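¿Por qué un cubo tiene seis caras y nunca las ves todas?

Coge un cubo de madera, de esos que llevan años en el fondo de la caja de juguetes, y ponlo encima de la mesa. ¿Cuántas caras ves? Si contestas «seis», o tienes un espejo o estás mintiendo.
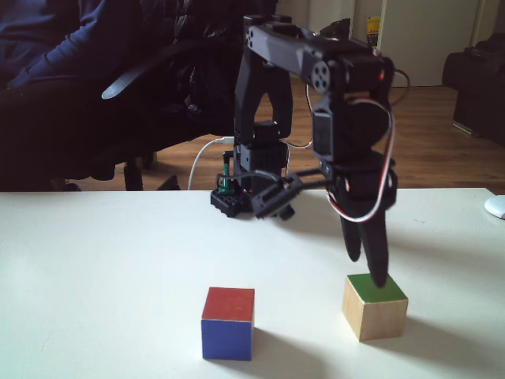 Un cubo es bastante tímido. Lo mires desde donde lo mires, te enseña tres caras como mucho y se guarda las demás. Si te pones justo enfrente, te enseña una sola, y entonces parece un cuadrado cualquiera. La de abajo está siempre contra la mesa y no recibe visitas.

Por eso va tan bien pintar cada cara de un color. Con un cubo sin pintar, le das la vuelta y se queda igual, tan tranquilo. Si una cara es roja y la de al lado azul, enseguida sabes si lo han girado.

¿Y la pintura gastada? Los bordes y las esquinas son lo que más sobresale, así que se llevan casi todos los golpes. En una cara plana el roce se reparte. En una esquina, no: le toca todo a ella, pobre. Ahí suele asomar primero la madera.

Margit Lengyel, que tiene un taller de juguetes llamado Pirkedum, repasa 86 cubos cada marzo. Dice que las esquinas son siempre las primeras en protestar. También dice que los niños no muerden los cubos. En el taller nadie la cree.

Un experimento para la merienda

Pinta cada cara de un cubo de un color distinto y deja que se seque. Ponlo en la mesa y pide a alguien que adivine el color de la cara de abajo. Si solo mira, tendrá que elegir entre los colores que no ve. Si lo levanta, ha hecho trampa, pero ha aprendido algo.

Después junta dos cubos, cara con cara. ¿Cuántas caras han quedado escondidas entre los dos? Son dos, una de cada cubo. Ahora construye una torre de cinco y vuelve a contar las que se tocan. Y recoge luego los cubos, que pisar una esquina descalzo también es geometría.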